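Petits jeux à chevilles : comment ne plus perdre les pièces ?

Question posée par Zlata Kuzmenko
Rubrique : Rangement et petits objets

Bonjour à tous,
J'ai récupéré un jeu à chevilles, une plaque avec des trous et des petites pièces à planter dedans. Très joli, très éducatif, et conçu semble-t-il par quelqu'un qui déteste les parquets. Il y avait 19 chevilles à l'origine, il m'en reste 13. J'en ai retrouvé une dans le bac du frigo, ne me demandez pas.
Je joue sur une table en bois clair, les chevilles sont blanches et rouges, et bien sûr ce sont les blanches qui disparaissent. Est-ce que vous avez une méthode de rangement qui tienne plus de deux jours ? J'ai une commode Sevholm avec un tiroir libre, mais il fait 62 cm de large et tout y roule comme au bowling.
Merci d'avance.

3 réponses

Réponse de pavo80
Un bocal.

Réponse de Thư Quan (12 votes utiles)
Le bocal, pourquoi pas, sauf qu'il faut le vider sur la table pour attraper la dernière cheville, et on revient au point de départ.
Chez moi c'est un étui rigide par couleur, posé au bord de la table AVANT d'ouvrir le jeu. On sort les pièces une par une et celles qui ne servent pas restent dans l'étui. Pour le tiroir, coupe une bande de carton à la largeur et cale-la en travers, tu auras deux cases. Ça coûte zéro euro et c'est moche, mais le tiroir ferme.
Autre chose : balaie la table avant de jouer. Une cheville blanche au milieu des miettes et des bouts de papier, on la prend pour une miette, et elle finit à la poubelle avec les honneurs. Je soupçonne que tes six absentes sont parties comme ça.

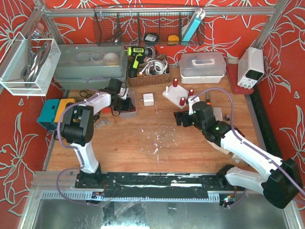 Plaque blanche et chevilles rouges sur la table, étuis sarcelle et jaune à gauche.

Réponse de Aston_du_13
+1 pour les étuis. Par contre le carton en travers, chez nous il a duré jusqu'à samedi. J'ai fini par mettre un bac à couverts dans le tiroir, les chevilles côté petites cuillères. Mesure la hauteur avant d'acheter, moi je ne l'ai pas fait et j'ai maintenant un très beau bac à couverts pour les couverts.

Commentaire de Zlata Kuzmenko
Merci ! Table balayée, une cheville retrouvée sous le radiateur. Plus que cinq.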